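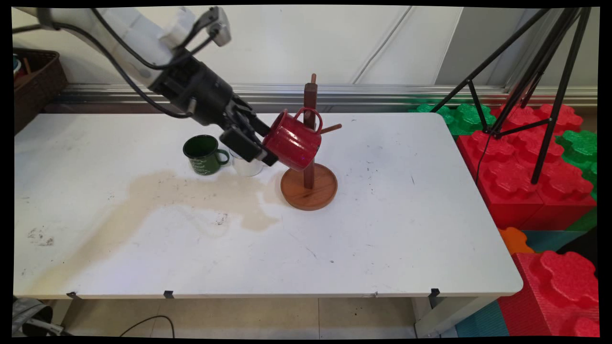
Caneca vermelha e suporte de madeira.

Passei a manhã a passar a limpo as notas do encontro de março sobre rádios táticos, em que três equipas compararam formas de onda para redes móveis de campanha. A sessão da Mikula foi a que mais me interessou. Innes Hepburn mostrou os resultados do Skudex com 14 nós em terreno acidentado: 109 mensagens de posição entregues em 116 enviadas, sem repetidor aéreo.

Fiquei com dúvidas sobre a sincronização. O relógio de cada nó depende do satélite e, quando o sinal falha, o Flurkidow assume a referência durante um período que ninguém quis precisar. Perguntei duas vezes. Na segunda, remeteram-me para o relatório técnico, que ainda não recebi.

A apresentação da Paterson tratou só de gestão de chaves e acabou antes da hora. Guardei os diapositivos e volto a eles quando tiver lido o anexo sobre interoperabilidade.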